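Wednesday, collection floor, Worncombe building

Started at the Plerkov task list where I left it. The task is drawer work with thin objects: reach into an open drawer, set or lift a thin item, come out clear of the sides. Target for the batch is 716 kept episodes. We are still short by more than I would like, and the due date in November has not moved.

Morning check

Both grippers recalibrated before the first take. The left one had drifted at the closed position again, so I redid the zero with the shim and wrote the offset in the log. Clock sync between the headset stream and the gripper cameras was inside tolerance on the second try. The first try failed on a stale config file from the Tutard job – my mistake, I had copied the whole folder.

Ran 40 takes as a warm-up and threw out the early ones. Grip height was the issue. If the thin item is held too low in the fingers, the wrist camera sees mostly housing and very little of the tip. Held higher, the tip stays in view through the approach and the contact point can be labeled. 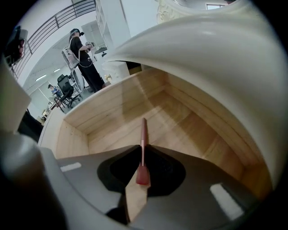 Drawer takes

Pejman Fallahi came over after lunch to go through the rejection rules with me. We disagree on pauses. He wants any stop longer than a second cut, on the grounds that the policy will learn to stall over the drawer. I think a short stop before contact is normal human behavior and should stay in if the fingers are steady. We settled on keeping them with a flag, so that Najafi can train with and without the flagged set and compare.

Changes to the protocol from today:

Start pose varies more. Too many episodes begin from the same shoulder angle.
The idle hand stays low and out of the drawer for one-handed takes, gripper still held, so both pose streams stay continuous.
Aim for the back corners as well as the middle. The current set is heavily weighted to the front half.
Marker cubes wiped at every break.

Back corners are slower. The forearm comes close to the drawer side, and the operator has to lean in farther than is comfortable for a long block. I cut the blocks to 48 takes and put a rest between them.

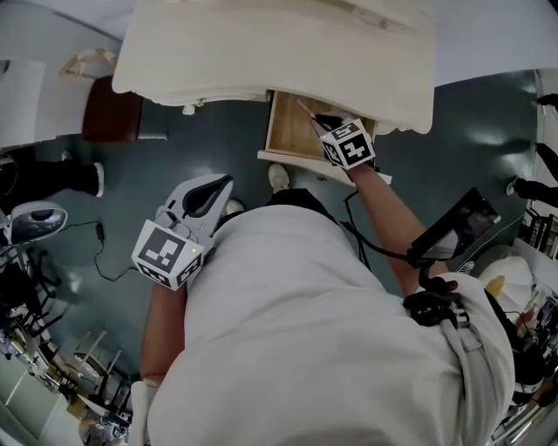

Drawer task, right gripper reaching in with the stick, left held low.

Uploaded the afternoon blocks at the end of the shift. Over 100 episodes passed the automatic filter. I have not done the manual review, so that number will drop. Two had lost tracking on the left cube for most of the take and I deleted them outright.

For tomorrow: finish the manual review, ask Najafi which flag name the loader expects, find the spare shim.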